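Kevik Teleop Kit, desktop edition: review
Posted 12/26/23
Reviewed by Kendra Poirier

The Kevik kit is a handheld controller, a base station and a software package for recording demonstrations on a robot arm. It can drive a physical arm or a simulated one. This review covers the simulated side only. Hardware results will go in a separate article once the mount adapter ships.

Price as tested was $817 with the single controller. The second controller, needed for two-arm work, adds $508. The simulator license is included for the first year.

Setup

Installation took 79 minutes on a clean workstation, most of it spent downloading scene assets. The base station connects over USB and was recognized without a driver. The controller pairs by holding the trigger and the side button together until the light stops blinking. The printed guide gives the wrong side button; the PDF on the support page has been corrected.

Calibration is a matter of holding the controller at five marked poses. It has to be repeated whenever the base station is moved, and the software does not warn you when it has been. If the simulated wrist starts to drift as you rotate your hand, recalibrate before looking for any other cause.

Control

Position tracking is good. Small movements come through at a useful scale, and the scale can be changed in the middle of a recording with the thumb wheel. I settled on a lower setting for the last part of an approach and left the default for everything else.

Rotation is weaker. The mapping is absolute by default, which means that the wrist follows the angle of your hand at all times. Anyone who has used a Perron controller will expect a clutch on rotation as well as position. Kevik has one, but it is turned off and sits two menus down under Input, Advanced. Turn it on first.

The trigger is proportional and drives finger opening. There is a small dead zone at the open end of its travel, and the fingers begin to close later than expected. After a day of practice I no longer noticed it. A new operator will lose a number of recordings to it. The dead zone can be shortened in the configuration file, though not from the interface.

Views

The operator works from a camera view that moves with the gripper, with a fixed overview available in a second window. On a stone-textured tabletop the working view looks like this, with the fingers open in both cases:
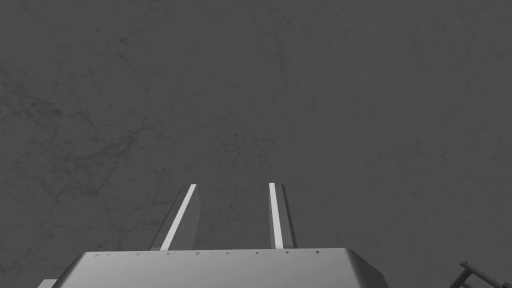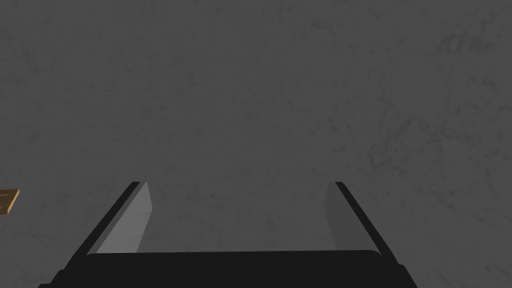 Depth is the main difficulty in this kind of view. With a plain surface and even lighting there are few cues for height, and I relied on the overview window for most descents. Kevik offers an optional height readout as an overlay. It works, but it is drawn in small type in a corner and takes the eye away from the fingertips. A projected marker under the gripper would be a better solution. Vestel's package has had one for several versions.

The field of view is adjustable. Widening it makes it easier to find the next part and harder to judge alignment. The setting is saved per project, so be careful when several operators share one. Demonstrations recorded at different fields of view will be mixed in the same export unless they are filtered out by hand.

Recording and export

A recording starts and stops with the side button. Each take can be marked keep, discard or review, and there is a text field for notes. Discarded takes go to a holding folder and are removed when the project is closed, with no confirmation. I would prefer that they stayed until deleted.

Replay is accurate on the same machine. Thirteen takes replayed on a second, slower workstation gave two that missed the grasp. The cause was the physics step, which the software ties to frame rate unless "fixed step" is selected. This should be the default for any tool whose purpose is to produce training data.

Export supports the two common formats and writes joint states, gripper opening, camera frames and time stamps. Action labels are written as target poses. If you train on joint velocities you will have to convert them yourself. The Uvbridge plug-in does the conversion, but it is sold separately and was last updated in September.

Comfort

The controller is light and the grip suits a medium hand. The cable exits at the bottom and pulls slightly on long reaches. Sessions of more than an hour were tiring at the wrist, mainly with rotation clutching turned off.

Support

Two questions sent by email were answered the next working day. The answer on the physics step was complete. The answer on the dead zone referred me to the guide, where it is not covered.

Rating

Tracking: 4 out of 5
Software: 3 out of 5
Documentation: 2 out of 5
Value: 4 out of 5

Recommended for small labs recording single-arm demonstrations in simulation, with fixed step and rotation clutch enabled before the first session. I did not test the two-arm mode.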